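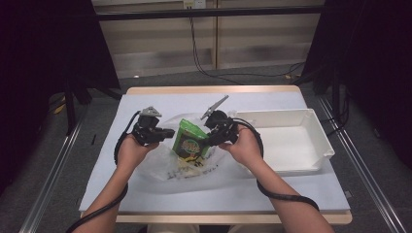 By the Irnombridge Workshop press desk
Communications lead, Nendedance project

2 min read

Search news Type a keyword Go

Shared workshop in Irnombridge opens up its home-built gripper project

IRNOMBRIDGE, September – Members of the Irnombridge shared workshop are releasing the full plans for Nendedance, a pair of hand-held grippers that a person can build at home and use to show a robot how a job is done. The plans, the parts list and the wiring notes will be free to download, and anyone is welcome to change them.

Nendedance started as a winter build at one end of a bench and has kept growing. You hold one gripper in each hand and do an ordinary chore with them, like picking up a bag of snacks over a small table, and the motion is saved so that a robot arm can learn from it later. It's a wonderfully direct way to work. People who have never written a line of code can pick up the grippers and be part of a robotics project within minutes (and most of them don't want to hand them back!).

The first public set of recordings holds 449 runs, all made by members in the evenings. Snack bags take up a big share of it. They crinkle, they slump and they change shape the moment you squeeze them, so they're a great test of how gently a person can close the jaws. Thin plastic bags are even trickier, and the members are very proud of the runs that include them.

The build is meant for a normal home bench. You'll need a 3D printer or a friend with one, a soldering iron, a small set of hex keys and a free weekend. The written guide has 40 steps and covers both hands, with a separate section on cables. Please read that section before you close up the bodies! Our first pair had the cables leaving at a bad angle and every one of us got tired wrists from it. The newer layout lets them run back along the arm, with enough slack to reach across a table.

Version 2 of the jaws is also in the download. The tips are easy to swap, and we'd love to see new shapes – long ones, soft ones, odd ones. Tabrizi, the parts shop in Vullstead, is putting together small bags of the screws and springs for builders who don't want to hunt them down one at a time. The bags will be sold at the counter and by mail. Every part can be bought elsewhere too, and the parts list gives the sizes.

What's next is the goal we're most excited about. By spring, the workshop hopes to have 1000 runs in the shared set, with a good part of them recorded outside Irnombridge, on other people's tables and with whatever they have in the kitchen. A second group is already forming in Vullstead and has printed its first bodies. We can't wait to swap notes with them, especially on the trigger, which still feels a little stiff on cold mornings.

Open build nights start at 6:30 p.m. in the main room. Bring your own printed parts if you have them, or come and try a finished pair first. Younger builders are welcome with an adult. Soldering help is on hand until 9 p.m., and the printers can be booked at the front desk.

Press visits can be set up through the workshop office. Please tell us ahead of time if you'd like to try the grippers yourself, so that we can have a pair charged and a table free.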